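12/06/2022

Floor job, room 409. Started after lunch with Nabil. Saoirse had the key and left it with me.

Plan was to find out why the carpet tiles near the window side keep lifting at the seams, and to decide whether we relay them or order new. These are the gray streaked tiles from the Ó Riain order, laid last January. Box label in the store says lot 2415. No name for the color on the label, just the lot.

Rolled the chairs into the corridor and pulled up the tiles along the worst seam. Backs are clean. Hardly any tackifier on them, and what's on the slab has gone to powder in places. Scraped a patch and it came off like chalk. Nabil thinks it went down over dust. I think it was put on too thin, but could be both. Either way the tiles themselves look fine and I don't see a case for replacing them.

Checked the direction arrows on the backs while they were up. Most point the same way, but the ones by the door have been turned a quarter. You can see it from standing height once you know, the streaks run across and then suddenly they don't. Saoirse says this has bothered her for months. I had put it down to the light.

Vacuumed the slab twice, then wiped with a damp cloth and left it open while we went to look at the adhesives. Three candidates on the shelf:

Mirkex: what we used in the corridor. Easy to roll, stays tacky, smells. Can is nearly full.
Pekano: tape squares, no rolling. Fine for a small area but they add a little height and I could feel the edge underfoot on the test piece.
Bristent: old can, skin on top. Threw it out.

Went with Mirkex. Opened the window first this time.

Put one tile back dry to check the fit against its neighbors before rolling anything. Seams closed up well with hand pressure. The pile hides the joint if the streaks line up, and if they're off by a quarter turn no amount of pressing helps. Brushed the pile along the streaks after that, looks better than I expected for a floor that gets this much use.

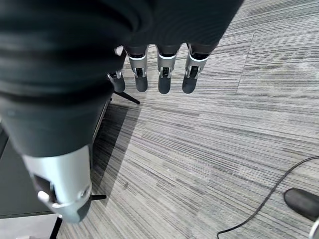 Rm 409, gray streaked tile, seen from above.

Rolled the Mirkex on with the short nap roller in a thin coat. Waited until it went from white to clear before laying anything. Last time we rushed this part in the corridor and had tiles sliding for a week. Laid from the window toward the door so we weren't kneeling on fresh work. Nabil cut the edge pieces with the hook blade, much better than the straight one, which drags the loops. Two spoiled cuts, both mine, both on the piece around the radiator pipe. Made a paper template for the third try and should have done that from the start.

Turned the tiles by the door so the streaks all run one way. One had a frayed corner, swapped it for one out of the box.

Slab reading before we closed up was 96 on Nabil's meter, relative scale. Don't know how much to trust it, the manual is missing and we have nothing to compare with. Writing it down so there's a first number. If the seams lift again, take another reading in the same spot, left of the radiator pipe.

Not done:
- strip under the whiteboard
- metal trim at the threshold, one screw turns without biting, needs a plug
- box of spare tiles is still in the corridor

Chairs stay out overnight. Note taped to the door. Roller is in the sink, Nabil is washing it.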